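Dye notebook, September, continued

Started the second round of madder on the Lalta wool. Bath on at 7:40 a.m., same enamel pot as the last two entries, lid off. The first round came out more brick than red and I want to know whether that was the water or the heat. Changing the water this time and leaving the heat where it was.

Fiber: Lalta two-ply, natural white, cut from the same cone as before. Scoured yesterday with a squirt of plain dish soap, rinsed three times, left overnight in a bucket under the bench. It still smells a bit of sheep when warm. Ten small skeins tied loosely in figure eights with cotton. The tight ties on the last batch left pale bands and I had to throw out two skeins.

Mordant: alum at 15 percent of the dry weight of fiber. No cream of tartar in this one. I had it in the first batch and want it out of the way. Alum dissolved in a jar of hot tap water first, then into the pot. The wool went in damp and the pot came up slowly over an hour. Held it there another hour and let it cool with the wool in.

Water: the first round was rainwater from the barrel. This round is tap, which is hard here. The strip test went straight to the top color on the scale, so hard enough. Everything I have read says madder likes calcium, and my first batch had next to none unless it came out of the barrel itself. If this batch is redder I will try rainwater with a pinch of chalk next and see if the two match.

Dye: Plidura ground root, 111 grams, from the bag opened in spring. Soaked in a jar overnight. The soaking water had gone orange-brown by morning and I kept it in, though some people pour off the first soak to lose the yellows. That should be its own test later. I put the ground root in a nylon stocking this time. Last time it went in loose and I was picking grit out of the skeins for days.

Heat log:
7:40 bath on, low
8:15 lukewarm, skeins in
9:00 50 C
9:30 58 C
10:00 62 C, turned down to hold
11:00 62 C
12:00 crept up to 66, took the pot off for a few minutes
12:20 back on, 61 C
1:30 off, left to cool with skeins in

The hot plate is the weak part of this setup. The dial has no useful marks between low and medium and it overshoots whenever I leave it. The pencil line I drew on the dial last month is close but not right, and I have added a second one slightly to the left. Brown comes in when the bath gets too hot, so a hot plate with a real thermostat would do more for these reds than any change of recipe. Chiu lists one that would fit the bench. I have not asked what it costs.

Pulled one skein at noon as a check. Wet, it looked like tomato soup, clearly redder than anything in round one. Wet color has fooled me before - the first batch looked fine until it dried - so I am not writing down a shade until tomorrow.

Weights: the small scale drifts. I zeroed it, put the 1000 gram check weight on, and it read two grams high. Fine for root and wool, not fine for the alum on a small skein. For anything under five grams use the pocket scale in the drawer, and put it back in its case afterward. Someone left it under the drying rack and it got dripped on.
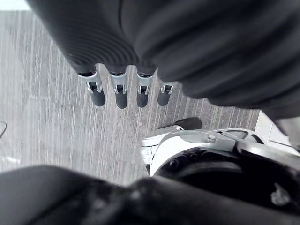 Rinsing: wait until the skeins are down to room temperature before they go under the tap. One of the skeins in round one went from warm dye into cold water and felted at the tie. Rinse in a bucket, change the water until it is nearly clear, squeeze and do not wring. A bit of root dust will stay in whatever you do, and it shakes out once the wool is dry.

Exhaust bath: keep it. There is plenty of color left and I want to put the Plillow cotton tape through it, mordanted with tannin and then alum. Cotton has been weak in everything so far, and if it only goes peach I will stop spending root on it. Pot is labeled and on the floor by the sink. Do not pour it out.

To do:
Dry skeins in the shade, tag them 2A to 2J.
Cut a card with round one and round two side by side.
Half of each card in the south window, half in the drawer, check in a month.
Order more alum. The tub is down to the last scoop or two.
Second pair of long gloves, medium. The left one of the old pair has a pinhole at the thumb and I have an orange thumbnail.

Next entry when the skeins are dry.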